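Can a Robot Set the Table Yet?

Wenora Kids – Big Questions, Quick Answers
April 24, 2023

Short answer: sort of. Long answer: keep reading, it's more fun.

You have probably been asked to set the table. Maybe today. Maybe you groaned. And maybe you thought, why can't a robot do this? They build cars! They go to Mars!

Good question. Let's look.

First, what a person does. You walk in, you grab a plate, you put it down. Done. Took you maybe two seconds and you were thinking about something else the whole time. Your eyes found the plate. Your fingers knew how hard to squeeze. Your arm knew where to stop. All of that for free!

A robot gets none of it for free. Somebody has to teach it every bit.

Start with one tray and one dish.
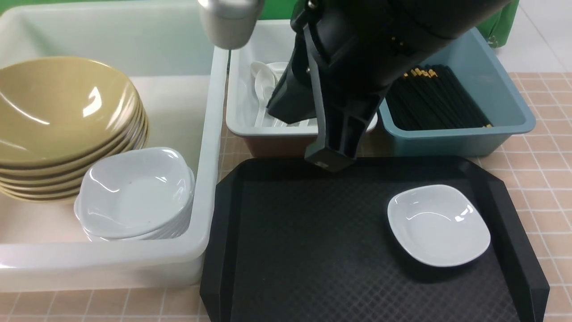 One square dish on the tray. Bowls, spoons and chopsticks in their bins.

Looks easy, right? Now think about picking up a dish like that with only two fingers. No thumb, no palm. Just two stiff fingers that open and shut. Try it at home with two rulers (use a plastic plate. PLEASE use a plastic plate).

Hard part number one – stacks. Dishes in a stack sit really close together. The gap under the top one is tiny. Slide a finger in too low and you get two dishes. Too high and you get none. People feel this with there fingertips. Lots of robot hands can't feel much at all.

Hard part number two – shiny stuff. Robots see with cameras, and a camera doesn't know what a plate is. It just gets colors and bright spots. Some robots have a little camera right by the hand, so the view swings all over the place when the arm moves. Things smear. Then there's glare. A white streak of light across a tan plate might be an edge, or a crack, or a chopstick, as far as the computer can tell. And a white dish against a white bin? Ugh. You'd know which was which straight away. The robot has to work it out, over and over, many times a second. 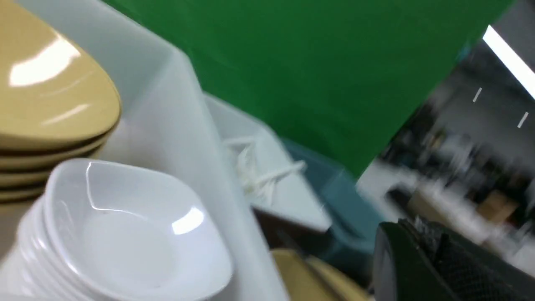 Practice is how robots get better, same as you with a bike or a piano. A robot might try the same job 332 times before it's any good, and then you swap the blue cup for a red one and it's lost again. So the people who teach robots mix things up on purpose. Different plates, different spots, different light. They want it to cope with surprises too, like a loose tangle of white string in a white bin. What would you do about the string? Move it, probably. You wouldn't even stop to think. But a robot that has only learned about dishes has no idea what string is for, or if it matters. It bends, it loops, it won't hold one shape. Soft floppy things are some of the hardest things for robots to handle. Shoelaces, socks, bedsheets, all trouble.

So which chores CAN machines do?

Vacuuming – yes, pretty well. Gets stuck under the couch sometimes.

Washing dishes – yes, if you count the dishwasher. It's a machine and it does a chore. But you still have to load it. Sorry.

Moving boxes in a warehouse – yes. The boxes are all nice flat shapes and the floor is smooth.

Folding laundry – slowly. Very slowly.

Setting the table – in a lab, with practice, some can. In your kitchen, with the dog and the backpack and the half a sandwich? Not really yet.

Try this: the Zanby Challenge

We call it that after our comic strip robot, Zanby, who drops everything. You need a friend, a plastic bowl, a tray and a pair of kitchen tongs.

Close one eye. Hold the tongs. Your friend gives orders, and you only do exactly what they say. "Left a bit. Down. Stop. Squeeze." Get the bowl onto the tray in under 30 seconds. Then swap.

Most kids need roughly 10 tries. If you knock it on the floor, well done, you are now a robot engineer.

Next time: how do robots no when to stop? See you in September!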